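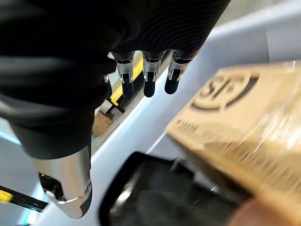 Chapter 3
Watching a Robot at Work

Before you read

Have you ever watched a machine do a job that you do yourself without thinking? Write down one task from your own day that uses your hands, such as tying a bag or opening a package. List every movement in it. Keep the list, as you will need it for Activity 3A.

What you will study in this chapter

How a robot hand differs from a simple gripper
Why boxes and plastic film are harder to handle than they look
What to look for during a demonstration
How to write a visit report that other people can use

Key terms

cycle, degree of freedom, end effector, fixture, occlusion, payload, wrist camera

3.1 An open day at Ornside

Every December the packing works at Ornside opens part of its floor to students. The works belongs to Stendus, a firm that packs small goods for other companies. Visitors come in through the loading side, leave their coats on a rail, and are given safety glasses and a sheet of paper with a floor plan on it. The visit takes most of a morning. Groups are kept to 20, and the floor plan marks where each group may stand.

The first part of the tour covers the ordinary lines. Conveyors bring goods in, people check them, and a sealing machine closes the cartons. These lines are fast and there is not much to see once you have seen a few cartons go by. A sealing machine does one thing. It needs each carton to arrive the same way up and in the same place, and the whole line is built around that need.

The second part is the reason most teachers book the visit. At the far end of the floor is a work cell with a robot hand that has separate jointed fingers. The cell is called Mamow, after the software that runs it. It handles cardboard boxes, including boxes with plastic film on them, and it is slower than the lines by a wide margin. Students who expect speed are often disappointed for the first few minutes. It helps to know beforehand that the cell was set up for a different kind of work, in which the boxes are not all alike and do not all arrive in the same position.

The camera for the cell is mounted near the hand and moves with it. Stendus puts its picture on a screen beside the barrier so that visitors can follow the work from the robot's side. Spend some time with this screen. Much of the view is taken up by the hand itself, covered in a black, ribbed skin with metal showing at the finger joints and at the wrist. A box close to the camera may be blurred by motion, and glare from plastic film can turn part of it white. A person standing at the barrier sees the same box clearly. The robot has to work with what its cameras give it.

3.2 Hands and grippers

The part of a robot that touches the work is called the end effector. It may be a suction cup, a pair of flat jaws, a welding tip, or a hand. Jaws and suction cups are the most common in packing because they are cheap, strong, and easy to replace. A pair of jaws has one degree of freedom: it can open and close. A hand with several jointed fingers has many more, and each one must be controlled.

More freedom lets the hand take hold of an object in different ways. It can spread its fingers across the top of a box or hook them under an edge. It also brings more parts that can wear out and more ways for a grip to go wrong. The guide at Ornside tells visitors that a job that can be done with a suction cup should be done with a suction cup.

A covering over a robot hand can serve several purposes. It can keep dust and scraps out of the mechanism, add grip, and protect the goods from hard edges. It can also hide wear, so a covered hand has to be inspected on a schedule. At Ornside the schedule is every 2000 cycles, where one cycle means one box picked up and put down.

3.3 The trouble with boxes

Cardboard bends when it is squeezed. A grip that is safe at the corner of a box may crush the middle of a side. Plastic film causes other problems. It slides over the surface beneath it, and it reflects light, so that a camera may record a bright patch where there is printing or an edge.

When one object hides another from the camera, we call it occlusion. A wrist camera often suffers from this, because the hand is always near the middle of the action. One common answer is to add a second camera that looks at the cell from a fixed point. The two views are then compared. Section 3.6 explains how this is done in the Barajas method, which you will use in your own project.

Activity 3A

Work with a partner. Take the list you made at the start of the chapter and an empty cardboard box.

1. Pick up the box using only your thumb and one finger. Note where you had to hold it.
2. Pick it up again using your whole hand. Note what changed.
3. Look through a cardboard tube with one eye and close the other. Repeat both steps.
4. Go back to your list. Add any movements you left out.

Questions for discussion

Which steps on your list could a pair of jaws do? Which would need jointed fingers?

Why might a firm run a slow cell and a fast line in the same building?

If you could add one sensor to a robot hand, where would you place it, and what would it measure?

Preparing for your visit

Read Section 3.4 before you go. Bring a pencil and a clipboard, and wear closed shoes. Choose one station and stay with it for at least 3 full cycles before you start to write.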